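Home and Garden Help > Kitchen > Cleaning and Stains

Tea stains inside plastic mugs, how to remove and how to stop them coming back?

Posted by Fukisus

Hello everyone. I hope this is the correct section. I moved last year and I bought a set of plastic mugs, because my floor is stone and I was breaking a ceramic one almost every month. I am happy with them for weight and for dropping, but the inside of every mug becomes brown. I drink black tea, quite strong, in the morning and again at four in the afternoon, and I leave the tea in the mug for a long time when I am working.

What I have tried until now:

Dish soap and the soft side of the sponge. It takes away a little, then no more.

The dishwasher, at the hot program. The mugs came out clean to touch but the brown was the same, and I think the surface is now less smooth than when they were new.

The rough side of the sponge. This worked one time. After that the stain came back faster than before, in two or three days.

My water is very hard. The kettle has a white crust after two weeks, and if I let the tea stand there is a thin skin on top which sticks to the wall of the mug. I do not know if this is connected.

I do not want to use bleach if it is possible to avoid it. I also read on another site that you should use salt and lemon, but the person there was speaking about porcelain. Is it safe for plastic? And is there something I can do each day so that I do not have to fight with it every week? Thank you in advance, and sorry for my English in some places.

Posted by Skarkar

Hello Fukisus. Your English is fine, it is my second language also. I have used plastic mugs for many years at home and in a staff kitchen, so I will write what I know. It is long, I am sorry.

First, yes, the hard water is connected. The brown color comes from the tannins in the tea. In hard water the tannins join together with the minerals and make that skin you describe, and the skin dries on the wall as a film. So you have two things on top of each other, a little bit of scale and a lot of tea. Soap is not very good against either of them.

Second, please stop with the rough sponge. You had the answer already in your own message – it came back faster. The rough side makes very small scratches, and the tea sits in them. For the same reason I would not use salt. On porcelain the glaze is hard and salt does little harm. Plastic is soft.

What I do is this. Put one teaspoon of baking soda in the mug, fill it to the top with warm water (warm from the tap, it should not be boiling), and leave it overnight. In the morning pour it out and wipe the inside with a soft cloth. Most of the brown comes off on the cloth. If there is still a ring near the top, make a thick paste from baking soda and a few drops of water, put it on the ring with your finger, wait half an hour and wipe again without pressing.

If the inside feels rough or chalky after this, there is scale left. Then use citric acid, half a teaspoon in warm water, for one hour. Rinse well. Do not put the baking soda and the acid in together, they only cancel each other and you get foam and nothing else.

Denture tablets also work, one tablet for one mug, and they are cheap. Rinse two times after, because they leave a mint taste that is not nice with tea.
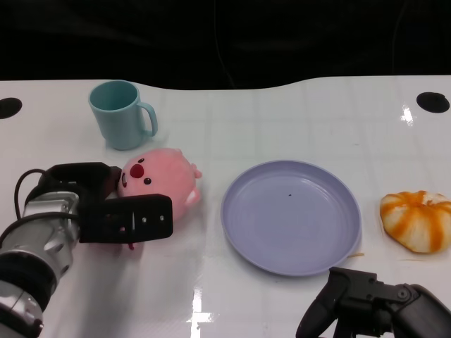

Zelta wrote to me on another thread that all this is too much work and that a mug should simply be rinsed at once when the tea is finished. I agree with the second half. A quick rinse while the film is still wet saves most of the trouble, and it takes only a few seconds. But it does not help with a stain which has been there for months, so first clean, then rinse each day.

For the water, a simple filter jug makes a big difference to the skin on the tea. If you do not want to buy one, a very small squeeze of lemon in the cup will also stop the skin from forming, but of course it changes the taste. With milk I think the stain is lighter, although I have not tested this in any serious way.

About the dishwasher. Look under the mug for a mark or in the paper that came with it. Some plastics accept the hot program and others become dull from it. If yours feel less smooth than before, I would use the top rack and a cooler program, or wash by hand.

One more thing, about the smell. If the mug smells of old tea after you cleaned it, leave it open and upside down on a rack for a day, with air below. Do not stack them one inside the other while they are damp.

Posted by Amin

just buy dark mugs. problem solved

Posted by Zelta

I see my name above, so I will defend myself a little. I did not say never clean, I said rinse. :)

I want to add one point for Fukisus. If you have already used the rough sponge many times, the scratches will stay, and no powder will take them out. The mug can become clean but it will stain more quickly than a new one. If the scratches are deep enough that you feel them with a fingernail, I would keep that mug for pens, and begin with a fresh one and a soft cloth.

Also check the teaspoon. I had brown lines at the bottom of mine and they were from stirring with a metal spoon, always in the same circle.

Posted by Fukisus

Thank you to all. I did the baking soda overnight with two of the mugs. The first is nearly like new. The second has still a ring below the rim, so I will make the paste this evening. I have ordered citric acid for the kettle as well.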